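Valbridge Hospital owes 300 nurses their night allowance. Management blames the payroll changeover. I don't accept that: the rates were set in June, and the hours were logged. 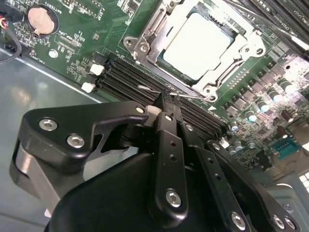
A missed allowance is a debt and should carry interest. Asabe Idahosa, a ward nurse, is owed for 35 shifts. The board should pay first and audit later. 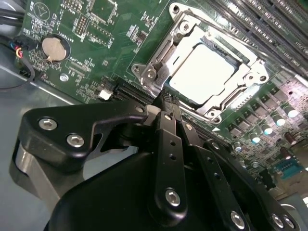
*A processor seated in its socket on a green motherboard.*

Any overpayment can be recovered afterward.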